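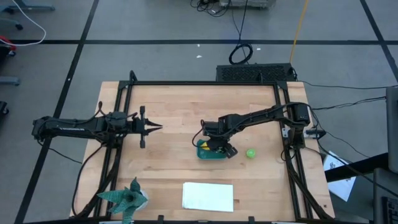
How often should a maple butcher-block top be oiled?
Once a month for the first 6 months, then whenever the surface looks pale and feels dry to the fingertips.

Mererid Lloyd has looked after the worktables at the Erkdale shop since February, and these are the steps she uses. They work for any pale maple top that gets daily use, including a small craft table at home.

What you need

Food-grade mineral oil
A plastic scraper
Dish soap and warm water
Two lint-free cloths
Sandpaper, 180 and 220 grit

Step 1. Clear the top

Take everything off, down to the last sheet of paper. Trays, toys and small balls can go in a box on the floor. Move plants too — a pot left in one place can leave a ring that takes a lot of sanding to remove. A snake plant will be fine in another spot for a day or two. 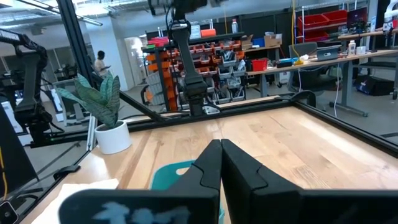
Step 2. Scrape and wash

Push the scraper along the grain to lift glue, tape and dried paint. Wash with a damp cloth and a drop of soap, then wipe again with clean water. Don't let water stand on the wood. Dry it with a towel and leave it overnight.

Step 3. Sand if needed

If the top is smooth, skip this step. If it feels rough, sand with 180 grit, then 220, always with the grain. Where the table sits inside a metal frame, do the edges by hand. Wipe off the dust.

Step 4. Oil

Pour a small pool in the middle and spread it with a cloth toward the edges. Wait 90 minutes. Wipe off whatever hasn't soaked in, or it will stay sticky and mark paper.

Step 5. Put things back

Wait until the next morning. Set a saucer or cork mat under each plant pot, and empty any water that collects in it.

Spread used oil cloths flat outdoors to dry before throwing them out.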